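2025-09-27

Tuhumury dye shed, walnut hull notes, second batch

The walnut vat finally gave me the brown I've been chasing since spring!! I pulled the Grellis wool skein out this morning and it is so deep and warm that I carried it straight over to the window, then out to the yard, then back to the window. Melur says it looks like strong coffee held up to a lamp. I'd call it closer to old saddle leather, but either way we are keeping this recipe.

What went in: 986 g of green hulls, picked up under the two big trees on the Mernville road, chopped coarse and left under rainwater in the lidded bucket for 7 days. Last time I used dried hulls out of the sack and got a decent tan, a bit flat. Fresh hulls are a whole different animal. The soak smelled terrible by day four (swampy, with something like iodine on top) and I moved the bucket behind the shed after Juwita asked nicely and then asked again.

Strained through the old curtain, twice. Simmered the liquor for an hour, let it cool, strained it again. There was a lot more grit than I wanted. Next time the curtain gets doubled over from the start.

Fiber: 307 g of wool in total, wetted out overnight with a drop of dish soap. Half was mordanted with alum last weekend, half had nothing at all. Walnut supposedly doesn't need it and I wanted to see that with my own eyes instead of reading it one more time.

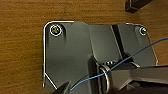 Into the pot at hand warmth, brought up slowly, held just under a simmer for an hour and a half. I turned the skeins gently every so often with the long dowel. Then heat off, lid on, left overnight. I know I always say this, but the overnight sit is where the color happens. When I lifted a corner at bedtime it was a nice medium brown and I would've been happy with it. By morning it had gone down another two shades.

Alum half versus plain half: much closer than I expected. The alum skein leans gold, especially where the light hits the halo of the yarn. The plain one is cooler and a little darker. If I were dyeing for a sweater I'd go plain and save the alum for the onion skins, which really need it. Juwita prefers the alum one and has already put her name on it with masking tape, so that's settled.

Iron test. Tiny pinch of ferrous sulfate in a jar of the used bath, one mini skein of each, ten minutes. Wow. Nearly black, with a green cast on the alum one. The plain mini came out the color of wet slate and I could look at it all day. The wool does feel a touch harsher than the undipped yarn though, so I'd want to go lighter on the iron or get it out at five minutes. Melur thinks we could dip only the ends of a skein and let it creep. Yes please, let's try that.

Linen scraps: meh. Pale beige, a bit blotchy near the folds. I didn't scour them properly and I suspect that's all it is. Not going to blame the walnuts. Scour with soda for a full hour and run them again in the exhaust bath.

Rinse water ran brown for ages. I counted on two rinses and did five, then gave up and let everything hang before the final wash. Letting it dry first seems to help, at least I lost less color in the sink with the skein I did that way. Gloves, by the way! My left one has a pinhole and I now have a thumb that looks ninety years old. Lemon juice did nothing. Neither did the fancy scrub from Briltley.

Lightfastness strips are cut and pinned to card, half covered with foil, in the south window next to the onion and weld ones. Labeled W2-plain, W2-alum, W2-iron. Check at the start of October and don't peek under the foil before then (this means me).

Used bath is in the big jug with the blue lid, 34 cloves on top against mold because Juwita's aunt swears by it. Please don't pour it out, there's still plenty of life in it. I'd like to get the gray fleece through it before the hulls are finished for the year.

To pick up: new gloves, soda ash, more cotton ties in white (the red ones bled onto the plain skein, small pink spot near the knot).

Melur is bringing another sack of green hulls if the squirrels leave us any.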